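Thread: notes on how the arm cell at our Clallgate unit is set up and looked after. Mostly for whoever takes over the cell from me in November.

1/ The cell is one arm, one two-finger gripper, one small camera at the wrist and a second one looking straight down at the table. The task set is kitchen handling: cups, a colander, play food, and a small toaster oven with a handle on the door. The oven is the part that needs looking after.

2/ Start of shift, before power: check the rail bolts along the table edge. All of them, with the torque wrench. Two worked loose last winter and we spent 11 days blaming the calibration.

3/ The tabletop has dark holes in it. Those are fixing points. Do not put tape over them. The overhead calibration uses them as a sanity check and a taped hole looks like a missing one.

4/ Warm-up is 14 minutes of slow joint moves with the gripper open. Brevano (our control software, written in house) will let you skip it. Please don't. The wrist joint drifts until the grease has moved.

5/ Camera bracket next. The wrist camera sits close to the fingers, so a small knock shows up as a large error. Touch the left fingertip to the reference pin and compare with the stored position. If it is out, loosen the bracket, reseat, tighten, repeat. Do not correct it in software.

6/ Door approach. The handle is a bar standing off the door on posts, so there is a gap behind it. The wrist has to be rolled so the fingers line up with the bar. From the wrist camera the oven then looks turned on its side. New people try to rotate the feed. Leave it alone, the stored approach is in that orientation.

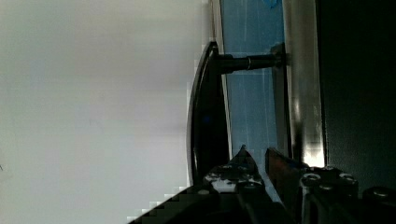
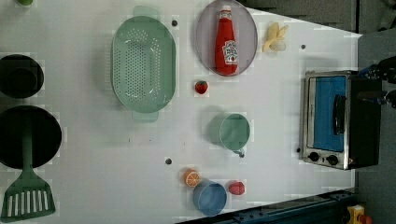 Wrist camera at the oven handle, then the whole table from overhead.

7/ Polished metal is a nuisance. The strip beside the blue door panel throws a glare and the edge finder likes it more than it likes the handle. We fixed the exposure by hand and turned auto off. If somebody turns auto back on, the first sign is the gripper closing on nothing.

8/ Black handle, black gripper. Contrast between the two is poor in the wrist view. Đạt Âu suggested a strip of pale tape on the handle. We tried it for a week. It helped the finder and made the grip worse, so it came off again.

9/ Grip force on the handle is set low. The oven isn't bolted down, and with too much pull it walks across the table. If it has moved, push it back to the marked position by hand with the arm in hold. Do not let the arm push it.

10/ Loose items. Position is free apart from the zone in front of the oven door, which has to stay clear for the swing. Cups may lie on their sides. The spatula may lie across the pan. Variation is wanted, so don't tidy.

11/ Fingers: wipe every 350 cycles, inspect at 500. Look for rounding at the tip and for play at the root. Check the bolts on the gripper body at the same time. Replacement sets are in the Sheehan drawer, not the Nongate one, whatever the label says.

12/ Cable dress. Roll the wrist to both ends of its travel and watch the camera lead. It should never go tight. Ours chafed through its sleeve at the last clip, and the fault looked exactly like a dying camera. Darragh Ó Dálaigh swapped two good cameras before he found it.

13/ End of shift: arm to park, gripper open, lights off, log the cycle count. If the count isn't logged, item 11 means nothing.

14/ Still open: the door position estimate is poor when the door is nearly shut. Will post the numbers when I have enough runs.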